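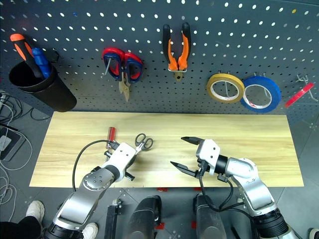
Nendosau sells its collection kit as a way for a small workshop to gather its own training examples without hiring anyone who has done it before. I have had it on loan for most of the year and I am not convinced. The task I set was tool tidying: pick something up off the board, put it back where it belongs. I chose it because the pegboard looks easy and isn't. A roll of tape on a wire peg has to come off along the peg, and when two rolls overlap, as the yellow and the blue do, the arm has to deal with both. The small scissors with the black loops lie nearly flat on the wood, and a gripper with long pointed jaws wants to come at them from above, where there is very little to get hold of.

Review by Ashley Ashworth
21 Sep 2021

The good part first. Steering the two arms is pleasant. King-fai Tang, who had never touched anything like it, was making usable recordings before lunch on his first go. Start and stop are on a foot pedal, and the pedal is the best thing in the box. You don't have to shout to a colleague every time you fluff a grab.

Now the rest. The brochure says a "robust skill" needs 1,771 examples. It doesn't say whose skill, or how robust. We recorded 3,979 and threw out a good many. After checking, 3,055 were left, and the trained arm still goes wrong if you turn a screwdriver so the handle points the other way. I put this to the support desk and was told to collect more. Well, yes.

The checking is where your time goes. The software marks a recording as good if the gripper closed and opened again, and that is a very low bar. It will happily pass one where the pliers were knocked off their bracket and left there. Purificación Zabala went through ours by hand over several weeks, and the player she had to use only skips forwards. If you go past the bit you wanted, you start again from the beginning. There is no way to leave a note on a recording either, so she kept hers in a spreadsheet.

Labels are another sore point. You get 8 task names and can't add to them. Hanging up the shears and dropping a screwdriver into the cup both went in as "return item", and I would very much like to know what the learning side makes of that.

I also tried the Odance kit in February, for a shorter spell. Its arms are stiffer to steer and the pedal is an extra, but you can name tasks as you like and the player goes backwards. Tien-fu Kong prefers it. I think I do too, though I would miss the pedal.

Would I buy the Nendosau? Not at the present price, and not on the strength of that brochure. If you have someone patient to do the checking and only want one simple task, ask for a loan first and keep your own tally of what you throw away - the software won't keep one for you.

Last updated: storage section removed, as the newer kits ship with a different drive.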